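Radu Project: Frequently Asked Questions

Questions we keep getting about Radu, our work on teaching a two-armed robot to put food away. Answers are by Rozália Tóth and Norbert Holub, Ginden lab, Benport. Last updated December 29, 2025.

What is Radu trying to find out?

Whether a robot can learn a long kitchen chore from people showing it the chore, if we also tell it where each small step begins and ends. Most learned robot skills are short: pick this up, push that. Putting groceries away is a chain of short things, and the chain is where it gets fun (and where it falls apart). Our method is called step-marked imitation. A person drives the arms through the chore, and afterward we mark the moments where one step hands over to the next. The robot learns the motions and the handovers together.

How many demonstrations did you use?

200 for the main result. We recorded more than that in June, while we were still getting the remote controls right, and threw those out. The early ones had long pauses in them, and the robot learned the pauses beautifully!

Why fruit and a refrigerator?

Fruit is wonderful for this. Every piece is a different shape, it rolls, and you find out right away if the grip is too hard. The refrigerator adds an opening the hand has to pass through without bumping the rim, plus light inside that looks nothing like the light in the room. A policy that has only learned "move to the bright spot" gets found out very quickly.

What does the robot see?

The main camera sits at head height and looks down past the arms. We like this view because the table and the opening are both in it during the part that matters most, the move inside. 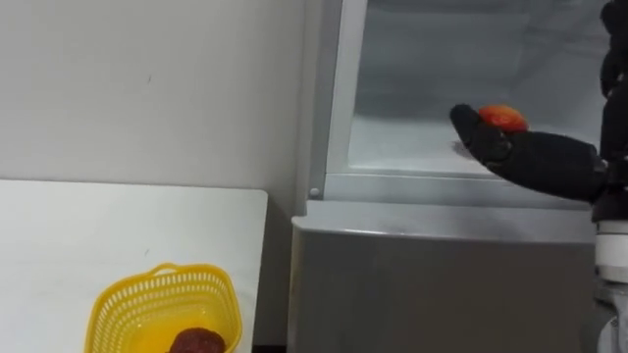
Orange-red fruit in the right hand at the opening of the upper compartment, with the yellow basket on the table.

Is the whole thing one network?

Yes. Earlier versions had a separate network for each step and a switch that picked between them. The switch was the weak point, and it would sometimes flip back to "reach" while the hand was already carrying something. In the current version one network gives out both the next motion and its guess at which step it is in. That guess goes back in as an input on the next tick. It's a small change and it made us very happy.

How well does it work?

We ran 123 test trials with fruit pieces that were not used in training. The step-marked version finished 70 percent of them with no help. We count a trial as finished only if the fruit ends up resting inside the compartment and the hand is fully back out. The same network trained without the step marks did clearly worse, mostly because it let go too early, over the rim.

What are the most common failures?

Early release is still number one. After that comes the double grab, where the fingers close, open and close again before lifting. We also see the hand stop at the opening and hover there, which we think is the step guess going back and forth between "carry" and "place." Norbert has a plot of this that he will show to anyone who stands still long enough.

Does it know when it has dropped something?

Sometimes. There was no special drop detector in these trials. If the fruit lands somewhere the camera can see, the step guess often goes back to "reach" and the robot tries again. We didn't train for that on purpose, and we were thrilled the first time. If the fruit rolls out of view, the robot carries on placing nothing.

How long does training take?

3 days on our lab machine for the full set. A smaller set trains faster and is fine for checking that your marks are lined up.

Do I have to mark the steps by hand?

For now, yes. Rozália wrote a little tool called Hostel that plays a demonstration and lets you tap a key at each handover. Two people marking the same demonstration usually land very close together, except on "carry" to "place," where opinions differ (see hovering, above).

Can I use the data or the code?

The marking tool and the training code can be shared now. The demonstrations are still being cleaned up. Write to the lab with a line on what you're working on and we'll send you what we have.

What's next?

Soft things. Bread, bags of greens, a carton that is half full. We also want to start with the door closed and let the robot open it, using both arms, and we have already begun recording.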